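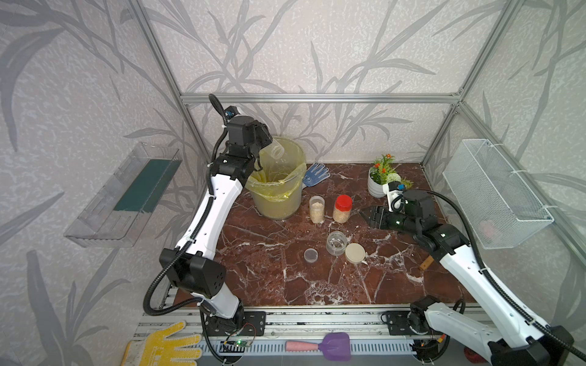 Grain jars on a marble top during a clear-out, with a lined bin at the left.

Decanting and Clearing Dry Grain Jars

Applies to rice, oats and similar dry goods kept in clear screw-lid jars. The same steps are used for the Wovside and Sial jar sets.

1. Set out the jars

Line the bin before opening anything. Fold the bag over the rim on all sides and press it down against the outside. Stand full jars toward the back of the work surface and empties in front. Lay small lids flat. A round lid left on its edge will roll on polished stone.

2. Inspect the contents

Open one jar at a time and leave the others closed. Look through the glass at the base and shoulder for webbing, clumps or dust. Discard the whole jar if any is found. Do not sieve and keep the remainder.

3. Discard empties and old stock

Tip each bottle fully over the mouth of the bin before letting go, so that leftover grains fall inside the bag. Bottles that go to recycling are tipped out the same way, then set aside.

4. Wash and dry

Wash jars and lids in warm water with dish soap. Remove lid seals if they come out. Air-dry upside down overnight — a towel leaves lint on the threads.

5. Refill

Weigh the grain in portions of 300 grams and pour through a wide funnel. Stop 29 millimeters below the rim. Tap the base twice on a folded cloth, top up if the level drops, and close the lid.

6. Clear the surface

Crumbs collect around the jar bases. Lift the jars, sweep toward the bin with a dry brush, then wipe with a damp sponge. Avoid vinegar on marble; it etches the polish.

Label each jar with the grain and the month of filling, for example "Oats, October". Old and new stock should not share a jar.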